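How to Clean a Toaster Oven Without Wrecking It

Jul 24, 2018

I put off cleaning my toaster oven for most of a year. We'd moved to Gallville in November, the kitchen was tiny, and that little oven cooked every dinner we had for months. By spring it smoked each time I made toast. So I finally learned to do it right, and it takes me 30 minutes now, plus some waiting.

Unplug it first and let it cool all the way. Then pull out the rack, the baking tray and the crumb tray. Dump the crumbs in the trash (not the sink, please, I've clogged mine) and put everything in hot water with a good squirt of dish soap. Let it soak while you do the rest.

For the inside, mix baking soda with just enough water to make a paste you can spread. Any small bowl will do. Smear it on the floor and walls with a damp sponge, but stay well away from the heating elements. I leave mine for an hour, longer if there's been cheese!
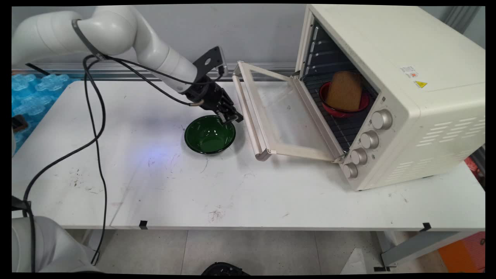

Wipe the paste out with a damp cloth and keep rinsing the cloth until no white streaks come back. This is the boring part - put on some music. If a spot won't budge, dab on a little white vinegar, let it fizz, and wipe again. Skip steel wool completely. I used it on my old Dotton and little metal bits got everywhere.

The glass door gets the same paste, and a plastic scraper helps with the brown stuff along the bottom edge. For the outside I use a soft cloth with soapy water, wrung out really well, and I go easy around the knobs.

Back to the trays. Scrub them with a nylon brush, rinse, and dry them all the way before they go in again. Leave the door open for a while too. Once it's all dry, plug it in and run it empty at 300 for five minutes to clear out any leftover smell.

I do the full clean every couple of months and empty the crumb tray once a week.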